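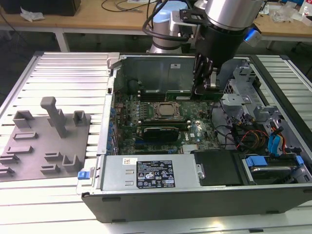 Dell workstation tower: memory going back in, which slots first?

Posted by Krystyna Szczepańska, Tuesday, 4:40 p.m.
Print this page | E-mail this page

I bought an older Dell workstation through the surplus list at Plorodham, where I do the bookkeeping. It was sold without memory. I paid 200 for it, and I want to use it for the family photos and a bit of video.

I have it on its side with the panel off. The board is green, with the processor socket between two banks of memory slots. My question is about those slots. I have a pair of matching modules and one odd one that came out of a different machine. Does it matter which slots they go in? The old PC I had before this just had two slots next to each other and I never had to think about it.

Also, there is a dark plastic shroud standing up inside the case. Can I leave it out? It gets in the way of my hands, and the machine is going to sit in a cool back room anyway.

Last thing. I would like to clean the whole inside before I put anything in. Is a vacuum cleaner all right if I am careful?

3 replies

Posted by Dalgleish
Print | E-mail

Any slot works. I have put memory in dozens of these and they all start up. If it beeps, move the sticks.

Posted by Inna Stetsiuk
Print | E-mail

I would not go with "any slot." Some boards will start that way, but others stop with a memory error and you end up guessing. Look for small numbers printed on the board beside the slots, or a diagram on the inside of the side panel. If you find neither, get the owner's manual for your exact model from the maker's support page and look for the memory section. It will have a chart showing which slots to fill for two modules, four modules and so on.

Before you buy more, find out what type of memory the board takes. Workstations often want registered ECC modules, and those don't mix with the regular desktop kind. The label on each stick should tell you. I would leave the odd one out. Get the machine running with the matched pair, then add to it when you have the right type.

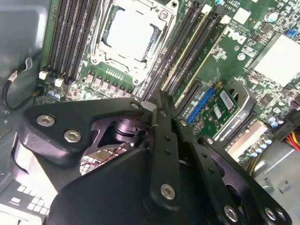 When you put a module in, open the latches first and line up the notch. Press on both ends until the latches close by themselves. It takes more force than people expect, but if one end sits higher than the other, take it out and start over -- don't lean on it. Keep your fingers out of the processor socket area while you are in there. If you take a cover off a bare socket, put it back until you have a processor to install.

Keep the shroud. It directs air over the parts that need it, and a cool room doesn't do the same job. Take it out while you work and put it back before you close the case. Check that no cable is pinched under it.

No vacuum cleaner. The nozzle can build up static and it can also pull small parts loose. Use canned air in short bursts and hold any fan blades still. Unplug the power cord first, then hold the power button for a few seconds. I do the heatsinks first and the floor of the case last. A soft, dry paintbrush is fine for corners.

One more thing on the drive: see whether your case uses a slide-in carrier before you order brackets. I ordered a set for my Arel tower and never needed them.

Posted by Ziltstead
Print | E-mail

Agree with Inna about the manual. Mine lists the slots in a different order from how they sit on the board, so read the chart and don't go left to right. Also change the coin battery if it's the original one. My clock kept resetting until I did that.

This page has been viewed 1,153 times.
Print this page | E-mail this page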